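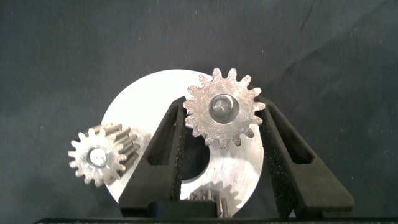

Getting scratches out of a round aluminum plate, and lint off the cloth underneath

Posted in Workshop & Hobby by Nelli Räsänen, 01/10/2021

I have a round aluminum plate with a hole in the middle that I use as a base for sorting and laying out small gears. I keep it on a dark gray cloth on my bench at home in Trandville. The plate has picked up a lot of fine scratches, and there are faint machining marks that were there when I got it. I'd like it to look even again, but I don't want a mirror finish. A matte surface is easier on my eyes under the bench lamp.

The other problem is the cloth. It shows every speck of lint, and I worry about the lint ending up in the gear teeth. Should I change to something else?

3 replies

Jayson Dela Peña
Fine scratches in bare aluminum come out with a gray non-woven abrasive pad and a little water with dish soap. Rub in one direction only, edge to edge, and keep the pressure light. If you go in circles you will see swirls. Deep marks need wet sandpaper first, then the pad. Check that the plate isn't anodized before you start. Anodizing is a thin hard layer, and once you go through it in one place the color won't match.

Rinse it, dry it right away and go around the edge of the center hole with a cotton swab — grit collects there and scratches whatever you set down next.

For the cloth, a sticky lint roller before each session is enough. I'd keep the dark color if your gears are silver, they are much easier to see on it. Wash the cloth without fabric softener and don't dry it with towels.

Hyvönen
Just leave the scratches. It's a work surface, it will have new ones in a week.

Trudy_bench
Agree on the roller. I switched from cloth to a rubber mat and small parts stay put better, but oil makes it slippery and it has to be wiped down. Whatever you use, brush the gears with a dry soft brush before they go into anything. An old toothbrush is fine if the bristles aren't splayed.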